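Trarum questions the "five-minute bathroom" and publishes its own sink cleaning advice

Astow, 27 September 2023

Every fall brings another round of sprays that promise a spotless bathroom with no effort. Trarum, the household advice service based in Astow, does not believe it. Its new guide, The Plain Washbasin, starts with a cloth and stays there for most of its 2 pages.

The guide grew out of 307 questions sent in by readers. Many had bought a special product for a white ceramic basin and could not say what it did better than dish soap. Trarum cannot say either.

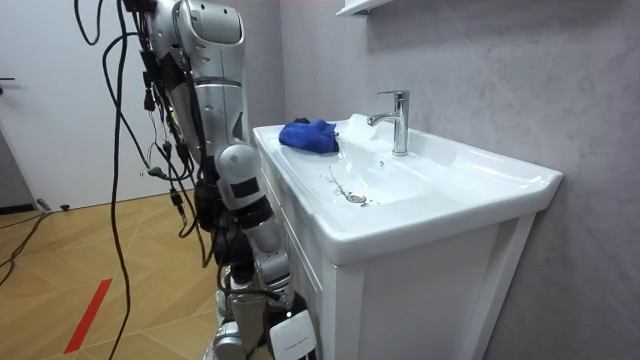 A blue microfiber cloth on the rim of a white ceramic washbasin with a chrome single-lever faucet.

The advice is short. Clear the rim first. Wet the cloth, add a drop of mild soap and do the faucet before the bowl. Wide, flat rims collect toothpaste and soap film at the back, where a quick pass tends to miss them. Rinse the cloth halfway through. Claims that a coating will "repel dirt for 100 days" should be read with care, including the small print on what counts as dirt.
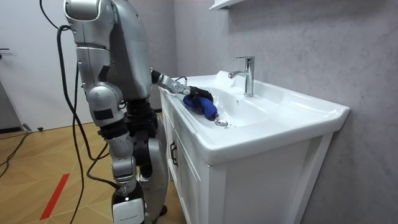 Blue cloth pressed against the inner wall of the basin, near the front rim.

Trarum is no kinder to microfiber, which is often sold as if it needed no washing. A cloth left in a heap stays damp and starts to smell. Hang it up.

Printer Sleiman has run off 3000 copies, free at the Plikusen home store in Astow while they last. A second guide, on shower doors, is planned for November. It will not recommend a product.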